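Clitcombe Textile Reuse Project
Progress report to the Bisht Fund, second period

Summary

Work is on schedule at both sites. The Paltwood depot has received 1122 kg of household textiles since the last report, and the Virkton sorting room opened in December. Spending is within budget except for freight, which is 4 per cent over.

Sorting and grading

Items are weighed on arrival and graded as resale, repair or fibre. Resale stock goes to the Clitcombe shop on Saturday mornings. Roughly a third of the intake has been graded as fibre, higher than forecast, mostly owing to worn bed linen. Sayaka Koyama has revised the grading sheet so that printed and plain cottons are recorded under separate codes. Patterned pieces, including polka dots, are now listed by base colour.

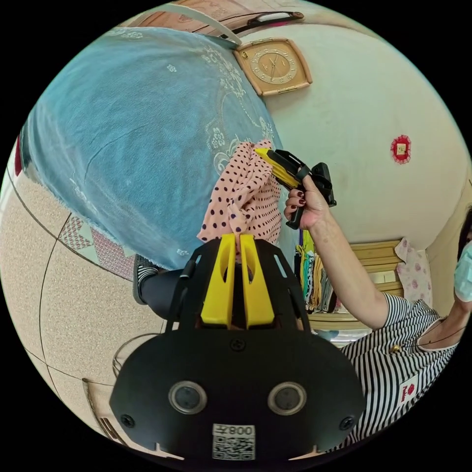
Training

The sorting course ran for 5 weeks and 27 people enrolled. Attendance fell in the fourth week, when the bus timetable changed. The session time has been moved to 10.30 am and the handbook updated to match.

Freight

The overspend arises from part loads between Paltwood and Virkton. Masaru Kubo is negotiating a fortnightly full-load rate with the carrier. No change to the total grant is requested.

Next period

Install second set of shelving at Virkton.
Finalise the fibre buyer's contract.
Recalibrate the Paltwood floor scale.
Submit audited accounts with the next report.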